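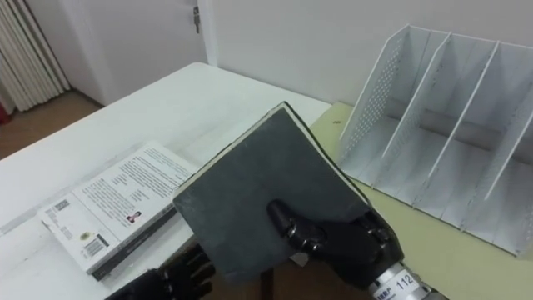 ## 3. Estrategia de estreno y seguimiento de la primera temporada

### 3.1. El caso estudiado

*Ternis* es una serie de ciencia ficción producida por Hartono y distribuida en exclusiva por la plataforma Flerkia. Adapta una novela del mismo título, publicada en un solo volumen. La primera temporada consta de 11 episodios y cubre los 16 primeros capítulos del libro, con dos alteraciones de orden que comentamos en el apartado 3.3. Se estrenó en octubre de 2018 con un sistema mixto: los tres primeros episodios se publicaron a la vez y los restantes a razón de uno por semana.

Este calendario no era habitual en Flerkia, que hasta entonces había publicado sus producciones propias por temporadas completas. El cambio se anunció en agosto, junto con el tráiler, y generó bastante discusión en los foros de seguidores antes de que se hubiera visto un solo episodio. Por ese motivo incluimos en el cuestionario preguntas sobre las expectativas previas de los espectadores, y no solo sobre sus hábitos durante la emisión.

### 3.2. Muestra y procedimiento

Se invitó a participar a 800 suscriptores de la plataforma residentes en Evberg y su área metropolitana. De ellos, 300 completaron las dos oleadas del cuestionario, la primera tras el bloque inicial de tres episodios y la segunda al terminar la temporada. Los análisis que siguen se limitan a este segundo grupo. Quienes abandonaron la serie pero respondieron a ambas oleadas se mantuvieron en la muestra, con una variable que recoge el último episodio visto.

Se distinguió entre lectores y no lectores de la novela. Consideramos lector a quien declaraba haber terminado el libro antes del estreno. Los participantes que lo empezaron durante la emisión forman un grupo aparte, más pequeño, que tratamos solo de manera descriptiva. A los lectores se les preguntó también por el formato de lectura. La edición en tapa dura fue la más citada, por delante de la de bolsillo y de la electrónica, aunque el formato no guardó relación con ninguna de las variables de seguimiento.

Las respuestas abiertas fueron codificadas por dos personas de forma independiente. Las discrepancias se resolvieron por acuerdo y afectaron sobre todo a la categoría «ritmo», que los participantes empleaban tanto para referirse a la duración de las escenas como a la espera entre episodios. En la versión final separamos ambos sentidos.

### 3.3. Resultados

El primer resultado se refiere al bloque inicial. La mayoría de los participantes vio los tres episodios en un plazo de pocos días, y los no lectores lo hicieron antes que los lectores. Esperábamos lo contrario. En las respuestas abiertas, varios lectores explican que preferían reservar los episodios para cuando pudieran verlos acompañados, o que temían que la adaptación les decepcionara.

En cuanto a la emisión semanal, los dos grupos se comportaron de forma distinta. Los no lectores mantuvieron un visionado regular hasta la mitad de la temporada y después tendieron a acumular episodios. Los lectores, en cambio, fueron más constantes — con una caída puntual en el sexto episodio, el primero que se aparta del orden de la novela. Ese episodio adelanta la llegada de la segunda expedición, que en el libro no se produce hasta mucho más tarde. La otra alteración, en el noveno, apenas aparece mencionada en las respuestas.

La valoración del calendario mejoró entre la primera y la segunda oleada en ambos grupos. El cambio fue mayor entre quienes declaraban comentar la serie con otras personas, ya fuera en casa, en el trabajo o en foros. Entre quienes la veían a solas y sin comentarla, la preferencia por la temporada completa se mantuvo casi intacta.

### 3.4. Limitaciones

La muestra procede de una sola ciudad y de una sola plataforma, y los participantes se ofrecieron de manera voluntaria. Es probable que los espectadores más interesados en la serie estén sobrerrepresentados, en especial entre quienes completaron la segunda oleada. Además, los datos de visionado son declarados: no tuvimos acceso a los registros de reproducción de Flerkia y no podemos comprobar las fechas que los participantes indican.

Tampoco es posible separar del todo el efecto del calendario del efecto de la propia adaptación. El sexto episodio coincidió con el estreno de otra producción de la plataforma, de modo que la caída observada entre los lectores admite al menos dos lecturas. El apartado 4 retoma esta cuestión a partir de los mensajes publicados en los foros durante esa semana.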